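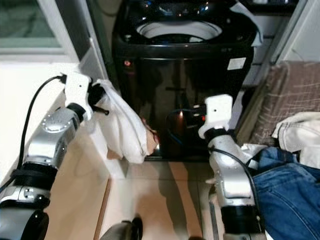
Black top-loader with the lid up and a white cloth over the edge.

Woveck Neighbors > Land, Water & Wildlife

Can we put a conservation easement on just part of our land?

My husband and I own 118 acres along Purkus Creek, and the elk come down through the bottom piece every fall like they're on a schedule. We've also had a black bear in the chokecherries since August (same one, I think, he has a torn ear). We'd love to keep that creek corridor from ever getting chopped into lots, but we have two kids and one of them may want to build up by the road someday. Can you protect just the creek part? And does it mean strangers get to hike through? My brother-in-law swears it does, and he's very loud about it. Also wondering about fences, we have some ancient woven wire down there that I'd like gone either way.
Posted by creekbottom_jo, Oct 7, 2019

Ximena Yáñez
Yes, you can do part of it! We did ours four years ago out on the Negash road and left 11 acres by the house completely out of the easement. You can also put the whole place in and reserve a building site, which our land trust liked better, but they were fine with either once they walked it. The site gets drawn on a map, so have the conversation with your kid before you sign. We moved our line twice and the surveyor was not thrilled with me.

On strangers, no, not unless you agree to it. Ours has no public access at all. Someone from the trust comes once a year, calls first, walks around with a clipboard, takes pictures and eats my banana bread. You still own it, you still pay the taxes and you can still sell it, but whoever buys it gets the easement too.

Things I wish I'd had ready: the deed, anything on mineral rights, and a letter from the bank, because if you have a mortgage the lender has to sign off and ours took 3 months to find the right person. Get your own lawyer as well. The trust's lawyer was lovely but she works for the trust. And talk to a tax person before you count on any deduction, the appraisal alone cost more than I'd planned on.

Fences: ours asked for a smooth bottom wire high enough for fawns to get under, with the top kept low enough for elk to jump. Ask about cost share on pulling the old woven wire, we got help with part of ours. Wear real gloves, that stuff bites.

etska_dave
Depends on your county. My neighbor had 200 acres and they told him it wasn't big enough, so don't get your hopes up.

backforty_lu
Dave, I think that was one trust with its own priorities, they're all different. A smaller piece right on a creek that animals already use can matter more to them than a big dry one. Jo, write down dates when you see the elk cross, and put up a trail cam if you have one. Ours really wanted to see that. And keep your trash in the shed if that bear's still hanging around!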